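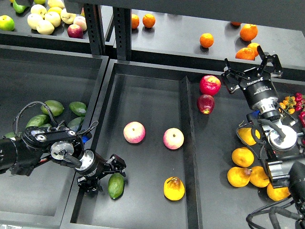 그림 6. 과일 분류 작업 중의 양팔 셀. 왼쪽 그리퍼가 중앙 트레이의 아보카도 옆에 있고, 오른쪽 그리퍼는 칸막이 너머 빨간 사과의 오른쪽 위에 있다. 왼팔의 케이블은 고리를 이루고, 오른팔의 케이블은 손목 관절을 감고 있다.

5.3 왼팔 보호 정지의 원인 분석

그림 6의 배치에서 수행한 집기 시도 1486회 중 109회가 보호 정지로 끝났다. 앞 절에서 다룬 파지 실패, 즉 그리퍼가 닫혔으나 과일이 들리지 않은 경우는 여기에 포함하지 않았다. 보호 정지는 제어기가 외력 추정값이 한계를 넘었다고 판단해 양팔을 모두 멈추는 동작을 말하며, 한쪽 팔에서만 조건이 성립해도 두 팔이 함께 선다. 정지 후에는 작업자가 셀 안을 확인하고 수동으로 복귀시켜야 하므로, 횟수에 비해 작업 시간 손실이 컸다.

처음에는 충돌을 의심했다. 두 팔의 작업 영역은 중앙 트레이에서 겹치고, 칸막이 레일은 과일보다 단단해서 손가락 끝이 닿으면 힘이 급하게 올라간다. 그러나 정지 직전의 관절 각도로 자세를 복원해 보면 대부분의 경우 그리퍼와 트레이, 그리퍼와 선반 사이에 여유가 있었다. 팔과 팔 사이의 거리도 Sleiman 계획기가 유지하도록 설정한 최소 간격보다 컸다. 헤드 카메라 영상을 정지 시각에 맞추어 다시 본 결과에서도 접촉이 분명한 사례는 일부에 그쳤다. 접촉이 확인된 사례는 주로 중앙 트레이의 가장자리나 칸막이 윗면에서 발생했고, 이들은 한계값이 의도대로 작동한 것으로 보아 이후 분석에서 제외하였다.

나머지 사례는 왼팔에 집중되어 있었다. 왼쪽의 아보카도 트레이에서 중앙 트레이로 넘어오는 동작과, 위쪽 선반의 사과 더미로 팔을 뻗는 동작에서 특히 잦았다. 두 동작은 속도도 목표 높이도 다르지만 손목 쪽 관절이 같은 방향으로 크게 돈다는 공통점이 있다. 외력 추정값은 500 Hz로 기록되었으며, 이 기록을 손목 회전각에 대해 다시 그려 보면 회전이 일정 각도를 지난 뒤부터 추정값이 서서히 올라가고 되돌아올 때 같은 경로로 내려오지 않았다. 강체 충돌이라면 짧은 봉우리가 나타나야 한다. 관찰된 파형은 그보다 훨씬 완만했고, 탄성체를 당겼다가 놓을 때의 형태에 가까웠다.

이 결과를 근거로 왼팔 바깥으로 고리를 이루는 케이블을 점검하였다. 설치 당시 고리의 길이는 기준 자세에서만 맞추었고, 작업 영역의 끝까지 손목을 돌렸을 때 얼마나 당겨지는지는 확인하지 않았다. 빈손 상태에서 손목 관절만 천천히 돌리자 고리가 팽팽해지는 각도에서 외력 추정값이 함께 올라갔다. 같은 시험을 케이블 고정구를 풀고 반복했을 때에는 상승이 나타나지 않았다. 오른팔에서도 같은 시험을 했으나 해당 각도 범위 안에서는 당겨짐이 없었다. 오른팔의 작업은 오른쪽 트레이와 칸막이 주변에 몰려 있어 손목이 그만큼 돌아갈 일이 적었던 것으로 보인다.

케이블 장력만으로 보호 정지가 설명되지는 않는다. 장력이 더한 힘은 그 자체로는 한계값에 미치지 못했다. 문제는 기준값 보정의 시점에 있었다. Trurnham 제어 스택은 집기 동작을 시작하기 직전에 외력 추정값을 영점으로 다시 맞춘다. 이때 손목이 이미 돌아가 있으면 당겨진 케이블의 힘이 영점에 포함되고, 이후 반대 방향으로 손목이 풀리면 그 힘이 부호가 바뀐 외력으로 나타난다. 여기에 가속 구간의 관성 오차가 겹치면 합이 한계를 넘었다. 왼팔의 최대 말단 속도를 500 mm/s보다 낮게 제한한 시험에서 정지가 드물어진 것도 이 설명과 맞는다. 속도 제한은 원인을 제거한 것이 아니라 관성 오차의 몫을 줄인 것이므로 대책으로 채택하지 않았다.

영점 보정이 반대 방향의 위험도 만든다는 점을 적어 둔다. 장력이 포함된 영점 위에서 같은 방향의 실제 접촉이 일어나면 제어기는 그 크기를 작게 평가한다. 다시 말해 불필요한 정지를 일으킨 결함이 필요한 정지를 늦출 수도 있다. 본 실험의 대상은 모조 과일이고 작업 중 셀 안에 사람이 들어가지 않으므로 사고로 이어지지는 않았으나, 셀을 사람과 공유하는 구성에서는 이쪽이 더 중요한 문제가 된다. 기록을 다시 검토한 결과, 오른쪽 손가락이 트레이 벽에 닿은 경우에는 정지 지연이 보이지 않았고, 왼쪽에서는 지연으로 의심되는 사례가 있었다. 다만 접촉 시각을 영상만으로 정했기 때문에 지연의 크기를 수치로 제시하지는 않는다.

수정은 두 단계로 진행하였다. 먼저 왼팔 케이블의 고정점을 옮기고 고리에 여유를 주었다. 여유가 지나치면 고리가 아래 트레이의 과일을 쓸고 지나갈 수 있으므로, 왼쪽 트레이 위를 가장 낮게 통과하는 궤적을 기준으로 길이를 정하였다. 다음으로 영점 보정을 집기 직전이 아니라 정해진 기준 자세에서만 수행하도록 바꾸고, 기준 자세에서 읽은 값이 직전 보정값과 크게 다르면 동작을 시작하지 않고 작업자에게 알리도록 하였다. 보정 절차의 변경은 Aliki Mavromatis가, 고정점의 변경과 빈손 시험은 Ziad Haddadin이 맡았다.

수정 후에는 Stestosow 시험장에서 같은 과일 배치로 약 500회의 집기를 다시 수행하였다. 접촉이 없는 상태에서의 보호 정지는 이 시험에서 관찰되지 않았고, 칸막이와 트레이 가장자리에서의 정지는 이전과 비슷한 양상으로 남았다. 기준 자세 점검에 의한 시작 거부가 새로 발생했는데, 모두 작업자가 트레이를 다시 채운 직후였다. 케이블 고리가 선반 기둥 쪽으로 밀려 있었던 것이 한 차례 확인되었고, 나머지는 원인을 특정하지 못했다.

이 분석에는 몇 가지 한계가 있다. 첫째, 케이블의 상태는 센서로 측정한 것이 아니며, 빈손 시험과 사후 영상에서 추론하였다. 헤드 카메라에서는 왼팔의 일부가 화면 왼쪽 밖에 있어 고리가 당겨지는 순간을 항상 볼 수 없다. 둘째, 케이블 피복은 온도와 사용 기간에 따라 뻣뻣해지는데, 시험이 4월 한 달에 몰려 있어 그 영향을 분리하지 못했다. 셋째, 고정점 변경과 보정 시점 변경을 거의 동시에 적용했으므로 각각의 기여를 따로 말할 수 없다. 고정점만 바꾼 상태의 짧은 예비 시험에서는 정지가 줄었으나 없어지지는 않았다.

결함이 있던 기간에 수집된 시연은 Stuvitz 데이터셋에 이미 포함되어 있다. 보호 정지로 끝난 시연은 원래 학습에서 제외되었지만, 정지에 이르지 않은 시연의 외력 채널에도 같은 오차가 들어 있을 수 있다. 따라서 5.4절의 학습 실험에서 해당 기간의 왼팔 외력 채널은 사용하지 않았고, 관절 각도와 영상만 입력으로 썼다. 오른팔의 외력 채널은 그대로 유지하였다.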